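Knitwear store: change of bins and July intake

The open wire baskets in the knitwear store at Talden have been withdrawn and replaced by white plastic bins. Wire ends were catching loops on the looser knits, and 14 pieces went to mending last winter with pulled threads. The new bins have smooth inside walls and a handle slot, and can be wiped out between loads.

Sorting is done at the table, one bin at a time. Knitted items are to be lifted out singly and checked for holes, loose ends and missing labels before folding. Large pieces should be supported underneath when lifted, as hanging weight stretches the rib. Mixed colours may share a bin at this stage. They are separated at the shelf, where dark blues are kept apart from pale shades until they have been through a cold wash. 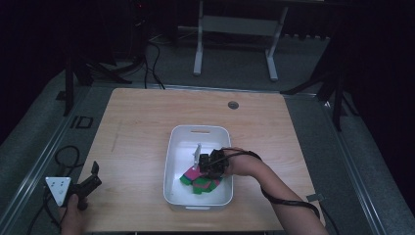 Pink and green knit in one of the white bins at the sorting table.

Bins should be filled to no more than half their depth. Knits left under pressure take a crease along the fold, and steaming it out adds a step that the Friday rota has no room for. Heavy items go at the bottom. Anything with buttons or a zip is fastened first and placed face down.

Shelf numbering is unchanged. Lots 1207 to 1488 remain on the left-hand racks, and new stock from Mekholm will be entered from 3000 upwards so that the two runs do not overlap. Lot cards are to be tied to the handle slot with cotton tape. Adhesive labels leave a residue on the plastic and should not be used.

Remaining wire baskets may be claimed for boxed yarn only. Requests go to Chelsea Horrocks at the Abernathy desk before noon on Friday.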